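Hartmut Vogler
Thread on moving a small office off a flat network. I did the Altavel site in March and kept notes. Posting them because the same questions keep arriving by email and I would like to answer them once.

1/ Starting state: one unmanaged 24-port switch, one router from the phone company, one address range, everything on it. Desktops, printers, door entry panel, two guest tablets, a heating controller that had not been updated since it was installed. Any device could reach any other device.

2/ The owners did not ask for segmentation. They asked why the printer stopped working at 4 in the afternoon. The answer was an address conflict. Somebody had given the heating controller a static address inside the DHCP pool, and the printer's lease happened to land on it.

3/ You can fix that in five minutes by moving the static address. I did that first, so people could print. Then I wrote the proposal for the rest.

4/ Inventory before design. I listed 65 devices by MAC address, switch port, and location. The router's own client list showed fewer, as it drops anything that has been quiet overnight. Reading the switch tables would have been better, but an unmanaged switch gives you nothing to read. I plugged in a laptop, ran ARP sweeps at different times of day, and merged the results.

5/ Then walk the building with the list. Sweeps miss devices that are powered off, and they tell you nothing about where a cable goes. Label both ends as you find them. Use printed wrap labels. Handwritten flags fall off within a year.

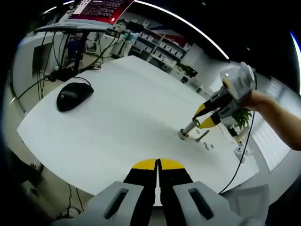
6/ Total structured cable in the building came to 3,395 feet by tester. I mention it only because the drawing from the previous contractor was short by two whole runs, both of them live. Test every jack, including the ones marked "spare."

7/ VLAN plan. Staff, printers, building systems, guest, management. I considered putting printers in with staff. It saves firewall rules and makes discovery work without a relay. I kept them separate anyway, as two of the printers run firmware with no further updates coming.

8/ Numbering: make the third octet match the VLAN ID. VLAN 20 is 10.10.20.0/24, VLAN 30 is 10.10.30.0/24, and so on. It is not clever and it wastes space. You will be reading logs at some point with very little sleep, and it helps.

9/ Do not use VLAN 1 for anything. Do not use 192.168.1.0/24 for anything either if people connect by VPN from home. Their home router is probably using it, and traffic for the office will never enter the tunnel.

10/ Firewall rules, short form: staff may open connections to printers. Building systems may reach one time server and the heating vendor's update host. Guest may reach the internet. Only management may reach switch and access point admin pages. Default deny between everything else, with logging on.

11/ Leave the logging on for a month. On the second morning it showed the door panel trying to resolve names through a public DNS server hard-coded by the installer. It had been doing this for years. With the deny rule in place, unlocking by phone stopped working. I redirected port 53 to the local resolver and it came back.

12/ Cutover. I configured the new switch on a bench, then moved cables in groups, printers first, staff last. Start at 6 a.m. Keep the old switch powered on and in the rack until the end of the week. I moved one group back for an hour and was glad it was still there.

13/ DHCP: cut the lease time to 10 minutes the day before. After the move, put it back to something normal. People forget the second half and then wonder why the server log is so large.

14/ Time spent: up to 4 days including the walk and the documentation. The switch configuration itself was one afternoon. Most of the rest was finding out what things were.

15/ Several people asked about Wi-Fi. Same VLANs, separate SSIDs for staff and guest, no SSID for building systems. Every extra SSID adds beacon traffic on every access point, so I stop at three.

16/ Someone from the Saliba office asked whether this is worth doing for a company of ten people. If there is a door controller or a payment terminal on the network, yes. If it is ten laptops and a printer, a guest network and current firmware will get you most of the benefit.

17/ Things I would change: I should have reserved a range in each VLAN for static devices from the start. I used .2 through .9, ran out in building systems, and had to shift the pool. Next time it will be .2 through .49.

18/ Config templates are next, once I have removed the site details. IPv6 gets its own thread. The router at Altavel does prefix delegation in a way I have not finished reading about.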